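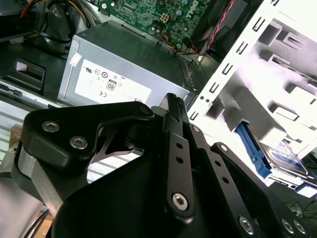

*Interior of a desktop computer tower, seen past a black gripper*

The **Kisside Rule** is a roster provision of the Wirkesdale League, a semi-professional ice hockey competition. It limits how much salary a club may keep on its books after trading a player under contract.

## Provisions

A club that trades a player may retain up to 30 percent of the remaining salary. Retained amounts count against the club's cap until the contract expires. No club may carry more than two such contracts at once, and a contract may be retained only once. Each trade must be filed with the league office by noon on the day before the player's first game for the new club.

## History

The rule is named for the Kisside club, which traded defender Nesma Kettani to Taltuscombe in December and kept nearly all of her salary. Taltuscombe objected to a later trade on similar terms, and the league adopted the limit the following season. The fine for late filing was set at $400 and later raised to $500.

## Related rules

- Younis exemption (long-term injury)
- Emergency goaltender rule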